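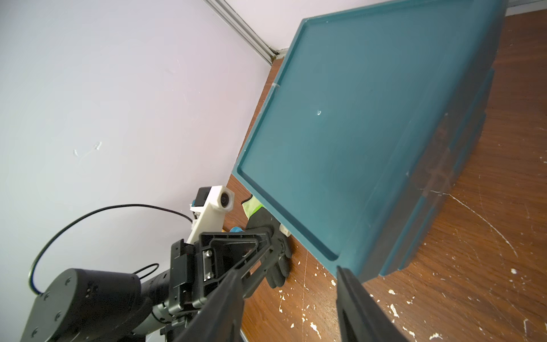
Wrist cam view, right arm, with the teal tray tipped up by the wall

jikwood86
Posting this in the reviews section so it doesn't get buried. I've had the Torine two-arm kit since February and I finally feel like I can say something useful about it. I paid $2,533 with the wrist camera brackets included, and I still think that's fair for what you get. The arms went together in a long weekend (with plenty of coffee!) and the printed brackets fit the first time, which I can't say for the last kit I bought. My one real gripe is the fingers. They're long and flat and lovely on boxes, but I wouldn't trust them on a thin plastic rim without some kind of pad.

oserfan
Glad you're enjoying it, and thanks for writing it up! I have to disagree on the price though. The Oser set was $383 less when I bought mine, and the cameras were already mounted. What's the cable situation like? I see that big black loop going up past the wall and it makes me nervous.

jikwood86
Fair question. The slack bothered me too at first, but the wrist needs a good bit of it to turn all the way over. I tried tying mine down and lost a lot of travel, so I cut the ties off again.

marblehall
I'm with oserfan on this one, sorry. Slack is fine, a loop that size is asking to get hooked on something. Jemal sells a spiral sleeve that keeps it close to the link and still lets it twist. Mine has held up well. And those lenses bend straight edges something awful, look at the rim on that tray. Did you calibrate with the sheet in the box?

jikwood86
I did, twice, and the second go was much better. I'll look at the sleeve, thank you.

tuppence_r
Long time reader here, thinking of buying my first kit. Is support any good? I wrote to Jikness about theirs and never heard back, which put me right off.

jikwood86
Torine took 2 days to answer me, and they sent a new bracket screw set free of charge. Very kind people.

oserfan
Took them a lot longer with my friend's order, so your mileage may vary. I'd still ask before you buy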